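Equipment Renewal at the Mfinanga Learning Center

The Mfinanga Learning Center has begun the second phase of its desktop renewal program, supported by a grant from the Akevgate Foundation. Under the program, 173 retired office computers are being assessed, repaired where practical, and returned to use in classrooms and public reading rooms across the district. Units beyond repair are dismantled for parts — power supplies, drives, and cables are kept — and the remainder goes to a licensed recycler.

Work on the current group of machines takes place in the Prornum Building, under the direction of Shengli Hou, Technical Services Coordinator.
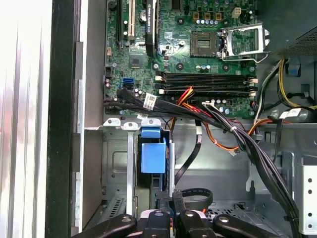
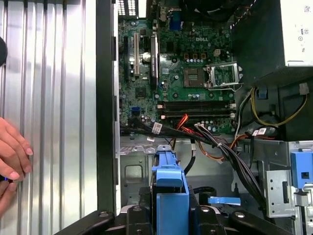 Desktop computers with the cases open and the processor retention brackets raised.

Assessment follows a written procedure adopted in August. Each computer is entered in the Workulow inventory system before the case is opened, and the entry stays open until a technician has signed for every part removed or replaced. Particular attention is given to the processor socket. With the metal bracket lifted, as it is in both photographs, the technician checks the socket area and records any damage before a processor is fitted. Memory slots and the blue SATA port at the left side of the board are checked at the same stage, and cables are then routed clear of the fan.

The Center expects to deliver completed computers to seven sites. Schools and libraries wishing to be considered for the next distribution should submit the standard request form to the Technical Services office. Each application must name two staff members who will be responsible for the equipment.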